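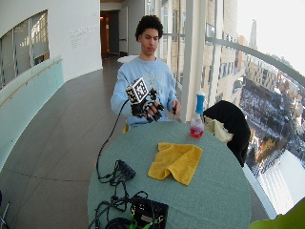 A spray bottle and a yellow cloth on a round table.

What Is a Stock Market? Buying and Selling Tiny Pieces of Companies

Have you ever wished you could own a company? Maybe one that makes ice cream, or roller skates, or the bus that takes you to school? Well, you can own a little bit of one, and so can your grandma, and so can your math teacher! That little bit is called a share, and the place where people buy and sell shares is called a stock market.

Let's start with cleaning spray

Picture a company called Esum. (We made its spray smell like oranges, just for this page.) Esum began in a garage with one big mixing tub. People loved the spray, and soon the garage was much too small. Esum needed a real factory, and factories cost a lot of money!

So the owners had an idea. They would cut the company into 2,000 equal pieces, like a giant pan of brownies, and sell 400 of them. Each piece is a share. Anyone who buys one owns a tiny slice of Esum -- the tubs, the trucks, the orange smell and all. The money from those 400 shares goes to build the factory.

Why do prices wiggle?

Say one share of Esum costs $8 on Monday. Will it cost $8 forever? Nope! The price goes up and down all day long, and the reason is other people.

If lots of people want to buy shares and only a few want to sell, buyers have to offer more money to get one. Up goes the price! If lots of people want to sell and hardly anyone wants to buy, sellers have to ask for less. Down it goes. You've seen this at lunch if you have ever traded snacks. When everybody wants the last chocolate pudding, you can get a whole lot for it. A bruised banana is a different story.

News can change people's minds very fast. Suppose Esum opens a second factory in the town of Kukesov. Buyers get excited! Then suppose a rival company, Antal, starts selling a spray that smells even better. Some Esum owners might get worried and sell.

What's a trader?

Some people buy shares and keep them for years and years. They are called investors. Other people buy and sell much more often, sometimes in the same day, and they are called traders. A trader hopes to buy at a low price and sell at a higher one.

Here's a sum you can try. A trader buys 500 shares of a toy company named Ostuvance at $8 each. How much did she spend? (It's $4,000!) If the price climbs to $9 and she sells them all, she gets $4,500, so she has made $500. Hooray! But what if the price drops to $7? Then she gets only $3,500, and she has lost $500. Ouch. That really happens, and it happens to grown-ups who are very good at math.

Play the market with pretend money

Pick a company whose stuff you use. Ask a grown-up to help you look up its share price and write it in a notebook. Look again every school day through October and draw a line graph. Did your line climb, slide or zigzag? See if you can find a news story from a day when it made a big jump -- that's the fun part, like being a detective!

Words to know

Share: one small, equal piece of a company.
Investor: a person who buys shares and usually keeps them a long time.
Trader: a person who buys and sells often.
Profit: the money you have made when you sell for more than you paid.
Loss: the money that's gone when you sell for less.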